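The dish rack skeptic
Oct 31, 2018
By the Okix home desk
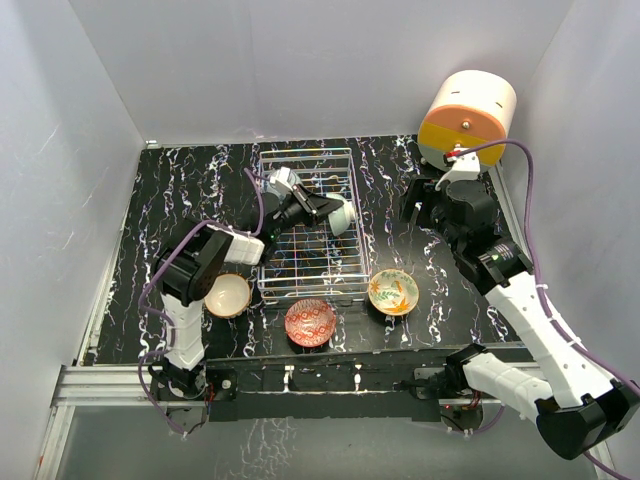
A wire rack on a dark, veined top, with bowls in it and bowls still waiting.

The owner of Clomari, a small kitchenware shop in Nirnport, has strong feelings about how people put bowls in a rack. I went in doubting there was a whole interview in it. I left a little less sure, and with a rack I hadn't planned to buy.

"A bowl goes in on its side," she told me. "On its side, leaning, so it drains. People lay it flat over the wires and then they wonder why there's a puddle in the foot."

I said I had never wondered that. She looked at me as if I probably should have.

Her shop stocks 96 kinds of rack and drainer, a number I asked her to repeat. Most are wire. She likes a plain rectangle with long wires and an open base, and she has no patience for slots. "Slots are made for plates. Who eats off plates every night? I've got soup bowls, cereal bowls, a big patterned one from my aunt. Show me the slot for that."

Doesn't an open rack just let everything slide around? She granted that it does, if you overfill it. Her answer is to put in a couple of bowls, leave the others on the counter next to it, and swap. That sounded to me like doing the dishes twice, and I said so.

"It's the same number of bowls," she said.

We moved on to the question of counters. Dark stone with white veins has been popular with her customers since July, and she blames the Guérin showroom down the street. She thinks it shows every water spot - I have a dark top at home and I can't say she's wrong. She sells a mat for it at 60 dollars. I asked whether a dish towel would do the same job.

"Yes," she said, and went to ring somebody up.

Comments

I've had the same wire rack through three apartments. Never once thought about the angle of a bowl.

60 dollars for a mat!! At least she admitted the towel works.

She's right about slots. My cereal bowls fall over in mine every single time.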